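Felto hand-held gripper

The Felto is a hand-held gripper used to record manipulation tasks for robot training and to compare finger designs before they are fitted to an arm. The operator holds it by an upright handle and works the jaw directly, while a camera on the tool records the fingers and the space in front of them. It was designed by Omprakash Agarwal and Manju Jaiswal at the Khurana workshop, where it replaced an earlier tool called the Zuton. The name is usually said to come from the felt-like facing on the first set of finger pads, although Agarwal has given other accounts of it.

Background

The Khurana workshop had been using a small two-finger arm gripper for its own trials since the early days of the group. Testing a new finger on the arm meant removing the old one, recalibrating, and writing a short motion program for each object. A full change took most of a morning. Jaiswal proposed doing the first round of tests by hand, with the same fingers and the same camera position, and sending only the better designs on to the arm.

The Zuton was the first attempt. It used a pistol-style grip with a trigger, and the camera sat to one side of the jaw. Operators found that the trigger hand got tired in long sessions and that the side view hid one finger whenever the tool was turned. Only 6 were built. Parts from several of them were later used in Felto prototypes.

Work on the Felto began in November, after the Zuton trials had ended. The first working pair was ready for use the following spring, and the parts list was released on Mar 14, 2025. Minor changes to the finger bracket were made after that, but the handle and the camera mount have stayed the same.

Design

The tool is built around a vertical handle. The camera mount and cable bracket sit above the hand, and the jaw is at the front. The operator's wrist stays close to straight when the jaw is pointed at a table, which was the main complaint about the Zuton.

Fingers attach to a round bracket with a single screw and can be changed without opening the housing. The bracket is the same on the hand-held tool and on the arm version, so a finger can be moved between the two. Brackets are printed in a bright color to make them easy to pick out in recordings.

The camera has a wide lens and is fixed in relation to the fingers. Both fingers stay in view at any opening of the jaw. Image data and jaw position go through a cable to a logging computer, and the two streams are lined up by time stamp. A wireless version was tried and dropped because of gaps in the log.

Two tools are often used together, one in each hand. In that setup each camera may also see the other tool, which gives a second view of its jaw and helps in checking how far a finger has slipped.

Finger types

Three kinds of finger pad are in regular use.

The soft pad has a fuzzy black facing over a flat backing. It spreads the load over a wide area and is forgiving of poor alignment. The facing wears with use, and its grip changes as it does.

The clamp jaw is narrower and meets at a small contact area. It is meant for edges and rims, and it can lift one thin-walled object from the rim without pressing on the rest of it. It needs more careful aiming than the soft pad.

The ribbed pad is molded from a single piece of rubber. It holds best on smooth boxes and bottles, and it does poorly on paper, which tends to crease along the ribs. 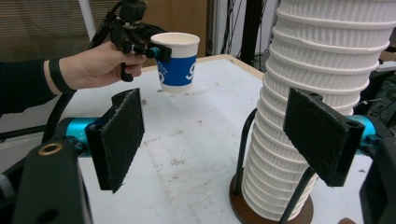
Paper cups became a standard test object at the workshop for several reasons. They are cheap, they deform under a light squeeze, and a nested stack resists separation by an amount that varies from cup to cup. A gripper that closes too hard will fold the wall, and one that closes too lightly will slide off the rim. Printed sleeve bands with large numerals are used on some cups so that each one can be identified in the recording.

Comparison trials

The best-known set of Felto trials compared the soft pad, the clamp jaw and the ribbed pad on handling cups, both alone and in stacks. It covered 259 attempts by 4 operators. An attempt was counted as clean if the cup was moved to its target without a crease in the wall and without disturbing the rest of the stack.

The clamp jaw had the highest share of clean attempts when a cup had to be held by the rim. The soft pad did better when a cup was held around the middle, and it was the only one of the three that all the operators rated as easy to use from the first session. The ribbed pad came last in both parts and was left out of later cup trials.

Jaiswal noted in the report that the results depended strongly on the operator. Two of the four had used the Zuton for months, and their clean share with the clamp jaw was well above that of the newcomers. The gap closed after 12 practice runs. The report recommends discarding practice runs from any comparison, a step the earlier Zuton trials had skipped.

Transfer to the arm

Recordings made with the Felto are used to train a controller known as Fillolis, which runs on the workshop's arm. Because the fingers and the camera position match, the controller can be trained on hand-held data alone. Agarwal's notes describe the match as good for slow motions and weaker for fast ones, where the arm lags behind the path a person would take.

Pads that did well by hand have mostly done well on the arm. The main exception is the clamp jaw. A person makes small corrections when the jaw touches a rim, and the first version of Fillolis did not reproduce them. A later version, trained with jaw position as an added input, closed part of the difference.

Limitations

The tool does not measure force. Grip strength has to be estimated from jaw position and from how the object changes shape in the camera view, and this works badly for stiff objects. A force-sensing finger has been drafted but not released.

The cable limits how far the operator can turn, and in two-handed work the cables can cross. Pad wear is another source of error. The workshop replaces the soft facing on a fixed schedule, but groups that have built their own copies follow different schedules, and their figures are hard to compare directly.

See also

Zuton (gripper)
Fillolis (controller)
Parallel-jaw gripper
Teleoperation
Imitation learning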